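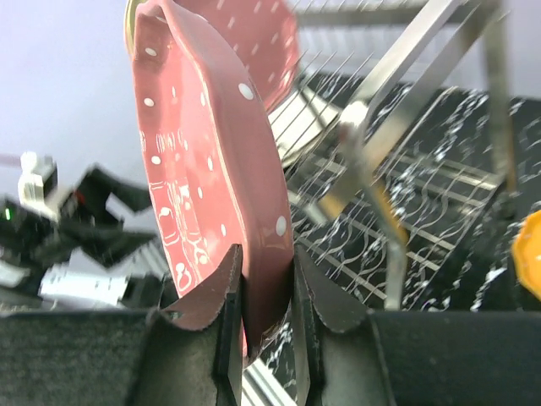 Cream blush keeps going patchy over powder
beautybin46

I finally caved and bought the Tindora cream blush in the peachy shade, and oh my gosh, the color is gorgeous! My problem is that I set my whole face with powder first (oily T-zone, can't skip it), and then the blush grabs in spots and lifts my foundation. I've tried fingers and a fluffy brush. Is there an order that works, or do I need to give up and go back to powder blush?

3 replies

Mykhailiuk

Don't give up! Put the cream on before any powder – foundation, blush, then powder only where you get shiny. I warm a little on the back of my hand, pick it up with a damp sponge and press it in, no rubbing. Give the foundation two or three minutes to settle before you start. If your cheeks still need setting, use a tiny bit of loose powder on a small brush and tap it over the top. I wore mine this way to an outdoor wedding in September and it stayed put until after 10 PM, I was so happy!

glossandgo272

powder blush is easier imo

Revarex fan

Agree with the first reply, and check your primer too. Mine was silicone and my foundation was water based, and everything slid around no matter what I put on top. Swapped the primer and the same blush went on like a dream – I'm on my second pot now!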